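Tips for Running a Neighborhood Repair Morning

We have been holding repair mornings at the Lormont community rooms for a while now, and people from other blocks keep asking how we keep the place from turning into a heap of toasters and lost screws. So I've written down what works for us – take whatever suits your own group and leave the rest!

Put a strip of masking tape on every item as it comes through the door, with a name and the fault written on it. Muffin tins are wonderful for small screws, one cup for each step of the job, and an old bath towel under a lamp or a radio stops everything from rolling away. Keep the sewing table by the window and well away from the sanding.
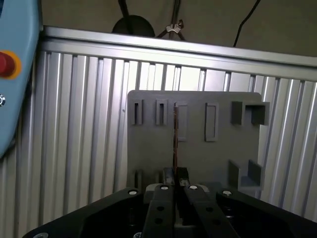
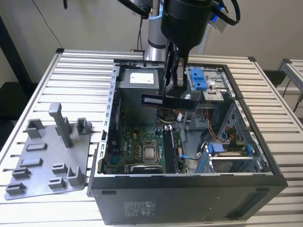
Top: ribbed metal and part of a light blue control pendant. Bottom: a blue memory module above an open desktop computer.

If you have a tea urn, fill it before you set out the chairs, and give it a table of its own so that cups never end up beside the tools. We ask for 2 dollars toward tea and glue, and in August we swap the urn for big jugs of iced lemonade, which the children love.

Wipe the tables with warm water and a drop of dish soap at the end – glue comes up much more easily the same day. Leftover cords can be looped loosely and slipped into cardboard tubes, with the length written on the outside.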